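Cerketti Ledger 5: grant tracking for small charities
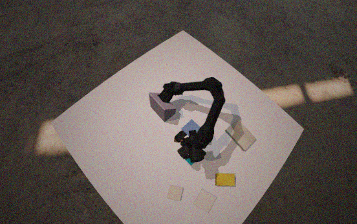

A black robotic arm over a pale square tabletop, computer-rendered.

Cerketti Ledger is accounting software for charities that hold restricted funds. Version 5 adds an approval chain and an audit log. I ran it from January on the books of Prarnelley, a housing advice charity with 11 active grants, alongside its existing package, Kivdale Accounts.

Setup took one afternoon. Opening balances import from a spreadsheet, but each fund has to be tagged by hand as restricted, designated or general. A wrong tag can be corrected later, and the correction is logged with the user's name and the old value.

The approval chain is the main reason to consider the upgrade. Any payment over a set limit needs a second person to release it, and the person who entered it cannot be that person. Senior staff pay and expenses can be routed to a trustee instead of the finance office. The limit is set per fund. I used 100 pounds for expenses and had no trouble with it, apart from a slow screen when several claims were waiting.

The audit log cannot be edited from inside the program. It exports to plain text or PDF. Filtering is weak: you can search by user or by fund, but not both at once. Kivdale does this better.

Related party checks are basic. The software compares supplier bank details with those of staff and trustees and flags a match. It does not compare addresses or company directors, so it would miss a payment to a firm owned by a board member.

Reports are clear, with spending shown against each grant's budget lines. The Chala add-on, which produces funder returns, costs 29 pounds a month and was not tested.

Recommended for charities with several restricted grants and at least two people handling payments. With one bookkeeper, the approval chain has to be switched off, and the older version does the rest.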